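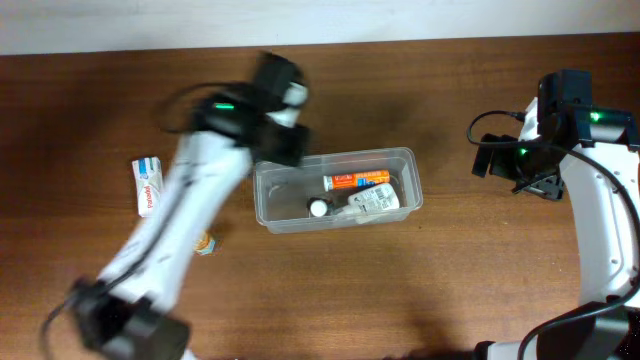

Clear boxes and small stuff: your questions answered

Serena Grasso runs the storage pages at Fitgate, the household shop in Trerdale. These are the questions that land in her inbox most often, with the ones about her handwriting removed.

Why do you keep going on about clear containers?

I've owned the other sort. A solid lid on a solid box is a promise that you will remember what you put inside, and I have broken that promise for most of my adult life. With a see-through box you can tell from across the room whether the thing you want is in there.

What belongs in a small clear box?

Tubes, squeeze bottles, little pots, anything that rolls. These are the items that start out on a table, travel to the back of a drawer and are next seen when you move house. A shallow box with a raised rim keeps them in one place and can be lifted off the table in one go when supper arrives.

What doesn't belong in it?

Post. Once post gets in, the box belongs to the post. The same goes for takeaway menus, single gloves and whatever that key is for.

Do I need to buy dividers?

Not for a handful of things. I once bought a set of dividers for a box the size of a paperback and ended up with a very organised collection of dividers. If your tubes are sliding about, use a smaller box.

Should bottles stand up or lie down?

Lying down is fine if the cap is on and you trust it. In a shallow box you may have no choice, as a tall bottle on end will go over the moment somebody leans on the table. Anything with a tapered nozzle gets its cap checked before it goes in.

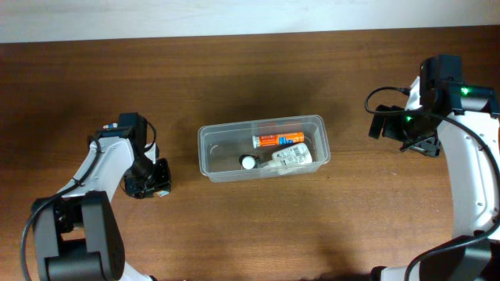
If you do lay them flat, turn the labels upwards. It takes a second and it saves you picking up each one to find out what it is. I say this as someone whose white bottles all seem to end up barcode side up, which tells me nothing, although I'm sure a till would find it fascinating.

Can I mix different kinds of things in one box?

Yes, within reason. I sort by when I use things, so a tube and a bottle that both come out on a Sunday evening can share. Some customers sort by colour. They have lovely shelves and I've stopped arguing with them. Food stays on its own, and medicines go where children can't reach them, however handsome your new box is.

How do I clean a clear box?

Warm water, washing-up liquid, soft cloth. Avoid the scratchy side of the sponge or you'll end up with a frosted box, and I've just spent half a page telling you to buy a clear one. Sticky label marks come off with a little cooking oil and some patience.

Will it mark my wooden table?

A clean, dry base shouldn't. Grit is the usual villain, so wipe underneath now and then, and lift the box instead of shoving it along the grain. Mop up drips from bottles the same day.

Which size should I order?

Put everything you want to store in a heap, measure the heap, and then throw out whatever has dried up. Measure again. The Kotov small suits most bathroom shelves. The Saengthong is longer and lower, and I'd pick that one for a table or a shallow drawer.

Can I return a box if it doesn't fit?

Yes, unused and with the receipt. The shop desk handles returns and they're much more patient than I am.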